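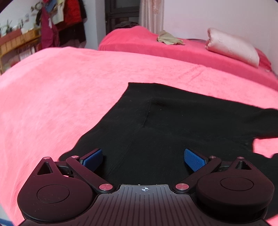
Call for participants: folding clothes at home

We're looking for people who fold laundry. That's nearly everybody, so please read on!

Jasholm is putting together a practical guide to everyday clothes care, and the folding chapter needs real households behind it. We want to see how you fold on the surface you really use, whether that's a bed with a fleece blanket on it, the couch, the top of the dryer or your own knees. Beds are our favorite so far. They're big and soft and always there, and a dark sweater laid out on a plush blanket will show you every crease and every speck of lint before you start.

What you'd be doing

You'll take part in 3 home sessions, each one lasting 25 minutes. Pick clothes from your own closet – a mix is best. We especially want knits, black or dark things that collect fuzz, and slippery items like satin pillow covers that won't stay in a stack. Lay each piece flat, smooth it out, fold it your usual way and put it on a pile. Afterward you fill in a short sheet about what went well and what drove you up the wall.

Please don't tidy up first. If there's a bundle of clothes at the end of the other bed, leave it there. We'd love to hear how long it usually stays put and what finally gets you to deal with it.

Who can join

Anyone 18 or older who does at least one load a week. You don't need to be neat. Folders, rollers, stuffers and people who hang everything are all welcome, and so are roommates who share a bedroom and disagree about it. Shared rooms with two beds are something we'd like more of.

What you get

Participants receive a printed copy of the guide and a lint brush from Clarko. We read every sheet that comes in, and the best tricks go into the book with your first name if you'd like.

How to sign up

Send us a few lines about your household, what you fold on and the one garment you can never get right. We have room for 419 households and sign-up closes 24 October 2025. Sessions can be done any time before the end of April.

Comments

okitora_fan: Does a top bunk count as a bed? It's where all our folding happens.

Pinkblanket: Signed up! My black cardigan picks up fleece from everything, so I hope there's a whole page on that.

R.: Are fitted sheets included or is this clothes only? Asking for my sanity.

Contact | © Jasholm | Back to top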